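About Rokberg

Rokberg tests what sellers say about mattresses, pillows and bedding. We started because we had bought too many "cooling" pillows that were warm by midnight, and we wanted to know what the word was supposed to mean. As far as we can tell, it means whatever the person writing the label needs it to mean.

We don't sell bedding. We don't take a cut when you buy any, and we send back the free samples. Our money comes from readers, who pay for the full reports, and from 280 small hotels and guest houses that would like to know what they are buying before they buy a truckload of it.

Our first report covered the Closta topper, sold as "pressure mapped." We asked for the map. We asked again in October. We are still fairly sure there is no map.

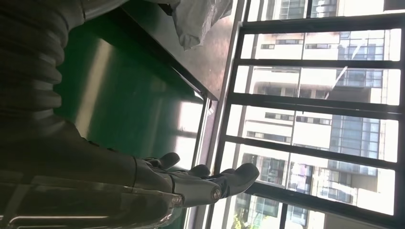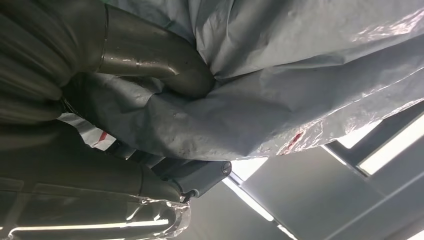
Most of what we publish comes down to reading the claim slowly and asking what would have to be true. A thread count of 500 sounds like a fact until you learn how plies get counted, and a "ten-year" foam is often a ten-year warranty with a sag allowance deep enough to lose a shoe in. Fabric words are the worst of the lot. The crinkled, slightly glossy light gray drape in the second picture looks like plastic, and we would call it plastic-like and stop there. A catalog would call it "silken pearl" and charge extra. When Baudry sent us a pillow cover described as "breathable luxury weave," we asked for the fiber content first and got a brochure.

We have 2,683 paying readers as of 2017-08-08. That is not a large number, and we would be suspicious of ourselves if we rounded it up. Some of them disagree with us often. One group has written for two years to defend the Hestevora wool pad, and we have retested it twice at their request. It is still a decent pad at a silly price.

Reports cost the same for everyone. If we get something wrong, the correction goes at the top of the report, with the old wording left in. We don't give awards, badges or stars, and if you see our name on a box, please write and tell us which store.

Office: Suite 555, second floor. Mail is better than a visit.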